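Home Explore Notifications Lists

Ruwan Seneviratne
Mar 26, 2026

Right, a few people asked after my last post how we finally got on top of the linen cupboard at our place, so I'm going to put it all in one thread and then I promise I'll go back to posting about tomatoes.
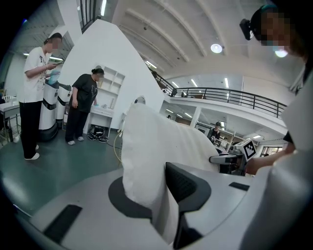
2/ We'd been in the house at Quinlan for years and every time somebody came to stay I'd open that cupboard and half of it would land on my feet. Towels from when the kids were little, single sheets for beds we gave away, a tablecloth my aunt posted over from Skelatach that has never once fitted a table.

31 replies 12 shares

3/ So last November I pulled the whole lot out onto the bed (do this in the morning, not after tea, or you'll be sleeping on the couch like I did) and sorted it by bed instead of by colour. Colour looks lovely for a week and then you can't find a fitted sheet in the dark.

4/ Our rule now is two sets per bed and one spare for the sick bucket nights. Parents will know. Everything else went to the animal shelter, who were so pleased with the old towels that I drove back with another load!

5/ Folding: I fold sheets in thirds longways, then in half till they're the width of my forearm, and the whole set goes inside its own pillowcase. My mum did it that way. Fitted sheets I just roll and hope — I've watched all the clever videos and mine still come out like a bread roll.

18 replies 6 shares

6/ Somebody asked about whites going grey. I stopped using softener on ours, wash them on their own at 60 and hang them on the line whenever there's a bit of sun. They came up a lot better after a month or so. For yellow pillowcases, a long soak overnight in the laundry tub.

7/ The only thing I bought was a set of shelf dividers from Ollis, and I paid 90 dollars for them, which my wife still brings up. Cut-down shoeboxes would do the same job, she says, and I suppose she's right — but they do look smart.

8/ Anyway, blankets are next, and I'm open to ideas, as the top shelf is too high for anyone but our eldest.

224 likes Reply Share

© 2026 Contact Back to top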